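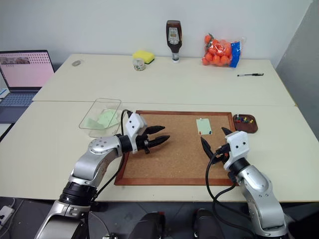
From: Liette Poirier
To: harnlow-office list
Subject: Re: cork board by the front desk

On 14th February, Kalliopi Nikolovski wrote:
> Before the board goes back up, can we settle how we use it?
> Last August it had so many layers that I couldn't find the key
> list. I'd like a limit on how long a note can stay. Also, are we
> keeping the green sticky notes or going back to index cards?

Kalliopi,

Sticky notes are fine with me. We have plenty of the pale green ones and I don't want to buy cards. They do need a pin, though. The glue doesn't hold on cork, and half of them ended up behind the radiator last time.

One pushpin at the top of each note is enough. Please use the ones with a proper head. The small round map pins are hard to get out without pliers, and Zlatko bent 3 of them trying.

For the time limit I suggest six weeks. Write the date in the bottom corner when you put a note up. Anything without a date can come down whenever someone needs the space.

I'd also like to keep the upper right for things that need an answer, like shift swaps and the key list. Everything else can go wherever there's room. Takeout menus go in the drawer.

Pins go back in the little oval tray when you take a note down, any color, no sorting. Unused notes stay in the clear plastic box. Mimoza asked if the box could have a lid. I looked and we don't have one that fits.

The frame still needs two hooks. Yiran has the drill until the end of the week, so it will go up after that.

Liette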